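Small wash, strong opinions: an afternoon with Merja Sjöberg

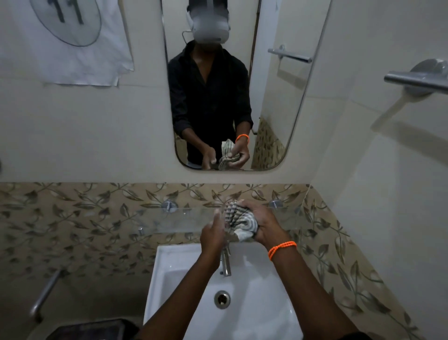 Drumden, 19 Oct 2022

I'd been in Merja Sjöberg's kitchen for all of two minutes before she asked me what I wash my jumpers in. I mumbled something about the wool setting. She winced, then put the kettle on, so I think I was forgiven.

Merja has run Jenia, her little mending and laundry shop, since she gave up teaching, and at 70 she still does most of the delicate things by hand. "People think I'm being old-fashioned," she told me. "I'm just fussy! I like to feel when the soap's gone."

She learnt from her grandmother, who did the whole family's washing on a Monday-to-Saturday muddle of her own (sheets whenever the wind was right, mostly). "She'd never have twisted a cardigan. Towels, yes, you can wring a towel as hard as you like. Wool you roll up and lean on."

I asked what comes through the door most. Moth holes, she said, and shrunken scarves, and lately lots of christening gowns that have sat in lofts for years. One of those came from her friend Witold Jabłońska, who now helps out in the shop and was sitting across from us, working through the biscuits.

"It was yellow as custard," Witold said. "She soaked it for almost 5 days and wouldn't let me near it."

"You'd have poked it," said Merja.

The shop had a wobbly spring. The rent went up in May and she did think about packing it in, but the café next door, Kurek, offered to share the back room and the bills. Now customers drop off a coat and stay for soup, which suits everybody, though she grumbles that her wool smells of onions.

Before I left she gave me a bar of plain soap and told me to bring the jumper in. It's on her shelf now, and I'm picking it up next week.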